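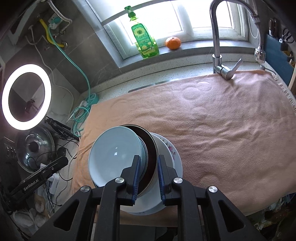
Saltura Review (PC)

Saltura is a turn-based strategy game from Biwott about running a salt-trading city and keeping four neighbors from taking it away from you. It mixes city management, trade routes and army battles, and it does the first two much better than the third. I played it on PC with mouse and keyboard, finished the campaign once on Normal, and then put in several sandbox maps on Hard. We were sent a code by the developer.

The campaign starts you in Brurgate, a walled town at the mouth of a river with one salt pan, one warehouse and a militia that will lose to almost anything. You have 50 turns before the first tribute is due. If you can't pay, the northern league blockades your harbor and you spend the next part of the game digging out of debt. I missed the payment on my first try and kept going to see if it was recoverable. It is, but it takes a long time and I'd suggest restarting.

Each turn covers a season. You assign workers, set prices, send out convoys, and move any armies you have in the field. Workers are the main limit on everything. There are never enough of them, and moving a group from one job to another costs them a season of output, so you can't shuffle people around to fix every small problem. Early on I kept pulling workers off the pans to build walls and then wondering why I had nothing to sell.

Trade

Trade is the best part. There are 13 goods in the game, and salt is the only one you always produce yourself. The rest come from other towns, and each town has its own wants that change with the season, the weather and who it is fighting. Prices react to what you do. If you dump a big load of salt in one port, the price there drops and stays low for several turns, and the neighboring ports hear about it and lower their offers too.

Convoys follow routes you draw by hand on the map. You can set a stop to "sell above this price, otherwise hold," and you can chain stops so that a ship sells salt in one town, picks up timber in the next and drops it at home. Once you have five or six of these running it becomes a lot to look after, and the route screen does a good job of showing it all. Every route has its own line with profit for last season and profit for the year. You can sort by either. I wish more games in this genre did that.

Pirates and bad weather can take convoys, and escorts cost money and a worker group. The game tells you the risk for each leg of a route before you commit to it. It felt fair to me. I lost ships on legs marked as high risk and almost never on the low ones.

Diplomacy

The other cities will trade, lend money, sign pacts and break them. Each one has a short list of things it cares about, and the list is visible once you have had an envoy there for a few seasons. Your biggest rival in the campaign is Rutarar, an inland city that needs your salt and resents paying for it. Keeping Rutarar supplied keeps it friendly, and it also lets it feed a larger army. That tension runs through the whole middle of the campaign and I liked it a lot.

The conversations themselves are thin. You get the same few greeting lines for each ruler and you will be clicking past them by the second hour. There is an option in the settings to skip straight to the offer table. Turn it on.

AI cities are sensible most of the time. They won't sign a terrible deal, they join wars that help them, and they ask for loans when they are short. I did see some odd behavior on Hard, where two cities signed and canceled the same pact every other turn for a long stretch of the game. It filled my notification list and didn't seem to do anything else.

Combat

Battles take place on a separate hex map. Units have strength, morale and supply, and terrain matters a great deal. The problem is that there are few unit types and most fights play out the same way: spearmen hold a line, archers stand behind it, and whoever has the hill wins. Cavalry is expensive and bad. In my campaign I built it twice and didn't bother again.

Sieges are worse. They take many turns and there isn't much to do during them except press the bombard button and check supply. You can auto-resolve both battles and sieges, and the results were close to what I got by hand, so after the first third of the campaign I auto-resolved nearly everything. If battles are the reason you buy strategy games, this isn't a good pick.

Naval combat has no map of its own and is always resolved automatically. A small window shows the odds and then the losses.

Interface and performance

The main screen is clean. Text can be scaled up, which helps on a TV or a small laptop, and there are three colorblind settings that change the border colors and the trade overlays. Most things have a tooltip, and tooltips can be pinned by holding Alt. Keys can be rebound. There's no controller support at the moment.

The tutorial covers the basics and then stops before it gets to loans, which is a shame, as loans are where I made my worst mistakes. Interest is charged every season and the figure on the loan screen is the seasonal rate. Read it carefully before you sign anything. The in-game encyclopedia explains this properly, but you have to go looking for it.

The game ran well for me. Turn times are short in the early game and get longer on the largest maps, where I was waiting long enough late on to look away from the screen. I had one crash, during an autosave, and the previous autosave loaded fine. By default it keeps only three autosaves. You can raise that number in the settings and I would.

My finished campaign ran to 652 turns, which is on the long side. The victory condition is to hold 500 prestige for ten seasons in a row, and I sat just under it for a good while when a bad harvest in Brurgate knocked me back. You can also win by conquest, but given the state of the battles I didn't try.

Sound and graphics

The map is drawn like an old chart, with flat colors and small icons for towns and ships. It's easy to read at any zoom level. City views are still paintings that change as you add buildings. Music is mostly strings and some low drums. It is fine, there isn't much of it, and I had it turned off by the end. The sound effects are good, especially the harbor noise when you zoom in on a port in summer.

Sandbox

Sandbox mode gives you a random map with between two and eight cities. You can change the length of the game, the starting goods, how often storms hit, and whether conquest is allowed. Turning conquest off makes it a pure trading game, and that's the version I've gone back to most. There's no multiplayer.

Verdict

Saltura is a good trading game with an average war game attached. The economy holds up over a long campaign and the route tools are excellent. Battles are dull, the tutorial leaves out loans, and the late game slows down on big maps. I'd recommend it to anyone who likes building up an economy and doesn't mind auto-resolving the fighting.

Good: trade routes, price system, rivalry with Rutarar, sandbox options
Bad: sieges, weak cavalry, repeated dialogue, slow late turns

Score: 7.5/10

Related
Saltura: Beginner Tips for Paying the First Tribute
Saltura Patch Notes: Autosave Fix and Pact Changes
Biwott Talks Map Design
Best Trading Games for a Slow Laptop
Strategy Releases to Watch in June

Get our reviews by email once a week. Enter your address to sign up for the newsletter. You can unsubscribe at any time.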